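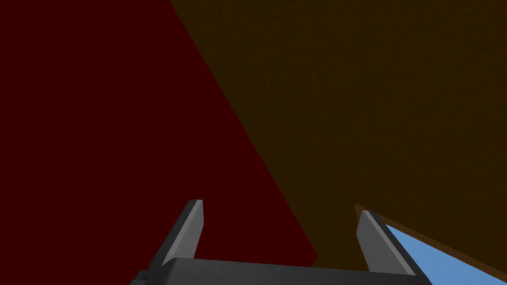 Simulated wrist view, gripper open, dim lighting setting.

To the Gekance list:

On the December question quoted below: yes, lighting was varied in all 900 simulated episodes, and 160 of them were held out for testing. The policy trained with varied lighting failed in 28 of the held-out episodes. Results from the Parkport arm are not included - those trials are still under review.

Sendon Simulation Group

> Does the reported result include episodes
> rendered under low light?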